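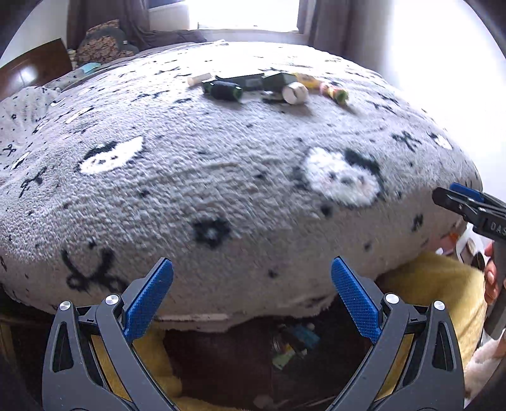 Gray fleece blanket with a print of scissors, stars, dark flowers and white cartoon faces.

Sowa Judo Club back on the mat after a long October of practice at home

10 November 2020

The Sowa Judo Club has its mats down again, and if you walked past the old Zunach building last week at suppertime you may well have heard the sound of it, that good flat slap of an arm hitting the floor in a proper breakfall, which many of us had missed more than we would have guessed. Classes are small for now and the rules are long, but the door is open, the lights are on, and head coach Lorna Pollock was smiling so hard behind her mask that her glasses kept fogging up.

Regular readers will remember that the club had to leave its old room behind the bowling alley in the spring, first for the same reason everybody had to leave everywhere, and then for good when the lease ran out over the summer. For a while it looked as though there might be no judo in Sowa at all this winter. The Zunach building had been standing quiet since the furniture showroom moved out, and it had plenty of what a judo club needs right now, meaning a high ceiling, big windows that open all the way, and two doors, so that one class can go out the back while the next one comes in the front. The club signed for it at the end of September and had planned to start right away, but the floor needed leveling first and the job took the whole month of October.

So Pollock did what coaches have been doing all year and found something for people to work on at home. She called it the October Thousand. Each member was asked to complete 1000 uchikomi before the month was out. For those who have never stood on a mat, uchikomi is the turning-in part of a throw, done over and over without the throw at the end, and it is to judo what scales are to the piano. Usually you do it with a partner. This time people did it with bicycle inner tubes looped around porch posts, with belts tied to door handles, with rolled-up sleeping bags, and in one household with a very patient older brother.

"I thought I'd get a dozen people and a lot of excuses," Pollock said, laughing. "You know how it is, you send something like that out and you think, well, the keen ones will do it and the rest will wait until we have a floor. And then the sheets started coming in, and they kept on coming in, and I had them all over my kitchen table."

Every member kept a daily log sheet, and by the time the month closed the club had received 537 of them. Some were typed up very neatly and some were in crayon. Members who like that kind of thing could enter their numbers on Trultico, the training diary site the club has used for a couple of years now, but Pollock says most of the children preferred paper, and she was glad of it, because you can't put a Trultico entry up on a wall. A good stretch of the hallway in the new place is covered with them now, and parents waiting at drop-off have been reading each other's kids' remarks through the glass. "My legs are noodles" seems to be the favorite.

The throws people picked tell you a little about who they are, or so the coach likes to think. The younger ones nearly all chose the big hip throw, o goshi, which is one of the first that beginners learn and which feels wonderful when it goes right. The teenagers went for uchi mata, the inner thigh throw, because that is what they see the champions do on television, and it is a hard one to practice on a porch post without falling into the flower bed. Several of the adults stuck with the plain old foot sweeps. Pollock had a soft spot for those, she admitted, since timing a foot sweep with nobody on the other end of it takes real imagination and she was curious to see how they would look with a partner.
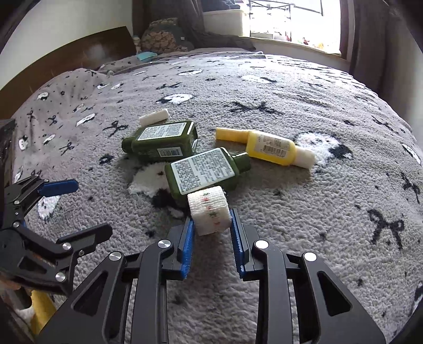 That question will have to wait a bit longer for most people, as partner work is being brought back slowly. Under the plan the club has agreed on with the building's owners, no class has more than eight people on the mat, coaches included. Members of the same household may grip up and throw each other as usual. Everyone else has a marked square of their own and works on falls, footwork, solo drills and groundwork movement up and down the edge of it. Masks stay on throughout. Feet are washed at the door, which judo people should be doing anyway, and slippers are worn right up to the edge of the mat, which judo people should also be doing anyway, as Pollock has been saying to one generation of Sowa children after another.

There is a fair amount of mat to keep clean. The new room takes 213 mats when it is laid wall to wall, a good deal more than the club had behind the bowling alley, and that left a gap to fill. The old green ones were scrubbed and brought over in a borrowed horse trailer, and the rest were bought at a friendly price from Avimeo, the sports flooring shop out on the county road, whose owner came over in person to show people how to lock the corners together so they don't creep apart. They do still creep a little by the radiator. The green and the new blue don't match at all, and the children have already decided that the green part is grass and the blue part is water, with rules about who is allowed to swim.

Anyone who has been away from the sport for months is being asked to take it gently, and that goes double for those of us who were not all that bendy to begin with. The first two sessions for every returning member are nothing but breakfalls, backward, sideways and forward, starting from a squat and only coming up to standing when the coach gives the nod. There was some grumbling among the brown belts about this. Pollock let them grumble and had them start from the squat with everyone else, and by her account there were a few sheepish faces once they found out how hard the floor had gotten while they were away. Chins in, she kept calling out, chins in, look at your belt.

Grading exams, which normally take place before Christmas, have been moved to some point next year, and no date has been set. Members who were ready for their next belt in the spring have not been forgotten and will be at the front of the line. The theory part can be done ahead of time over video, so if you have been putting off learning your Japanese terms, you have a long winter to do it in and not much of an excuse. Competition is off the calendar too for the time being. The yearly friendly meet with the clubs up the valley won't be held, though the coaches are still talking among themselves about trading video of kata, the set forms that two people perform together, and several pairs of brothers and sisters have said they would like to give that a try.

As for the October Thousand, there were no medals, and that was on purpose. Everyone who sent in a sheet gets a cloth patch to sew on a training bag, whether they reached the full number or stopped somewhere short of it. The patches are being handed out at the end of class, and people who are not ready to come back yet, and there are quite a few who have good reason to be careful this winter, will get theirs in the mail. Pollock asks that they make sure the club has their right address, as two have already come back to her. She would also dearly like to hear who sent in the sheet with no name and a drawing of a goat on it, as that person finished all their turns and has a patch coming.

Children's classes run in the late afternoon and adults meet in the evening, with the room aired out in between. Places have to be booked ahead, by phone or through the sign-up page, and they have been going quickly, so families with more than one child are asked to book everybody into the same slot if they can. Beginners are welcome to put their names down now for a starter course after New Year. No uniform is needed for that one, just long sweatpants, a sturdy long-sleeved shirt without buttons or zippers, a mask, and a pair of slippers with the owner's name written inside. Parking is behind the building, and please leave the spot by the back door clear for the bakery van.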